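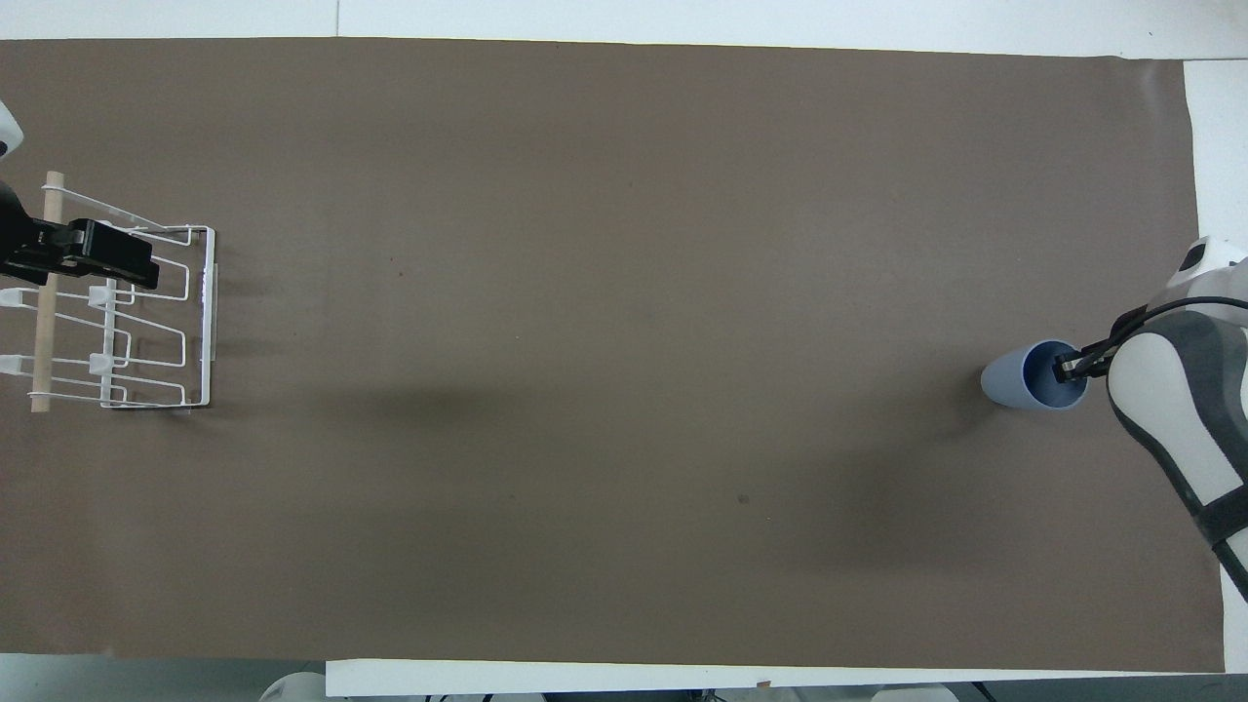
Siiri Org has a way of going quiet just before she starts an example, the way some people do before threading a needle. Then she nods to herself and the two arms begin to move, and for the next little while nobody in the long back room at Ismont says much of anything.

The job this month is dishes. One arm holds on to a wooden dowel that runs through the rack, the other goes after a light blue plastic cup lying on its side, and the idea is to get the cup up and over to the rack in one smooth go. It sounds like nothing at all. You or I would do it while talking on the phone and looking for the cat. But a learning system has never put away a cup in its life, and the only way Ismont knows to teach it is to show it, and show it again, and then turn the cup a little and show it once more.

"People ask me what the clever part is," Org told me over a very strong coffee, "and I say, well, the cup was facing the other way last time."

They want 600 good examples before the end of December. On a kind day Org gets through 21 before lunch, and on an unkind one she throws out half of what she has made – a slip, a pause that went on too long, a grab that she says looked nervous. I couldn't see the nervousness myself, but Rūta Sproģis could. Sproģis looks over every recording in the afternoon, with her shoes off and the radio on low, and she is fond of the untidy ones.

"If you only show it perfect mornings, it will only know what to do on a perfect morning," she said. So she keeps a share of the fumbles, provided the cup gets where it was going in the end.

The finished examples go to a small team in Hendthorpe, who do the training and send back word of what the arms still find hard. Last time it was handles. Before that it was spoons, and Org would rather not discuss the spoons.

I stayed until a little past four, much longer than I had meant to, and she was still at it when I found my coat.

Filed under: Features, Robots & Automation
Last updated: December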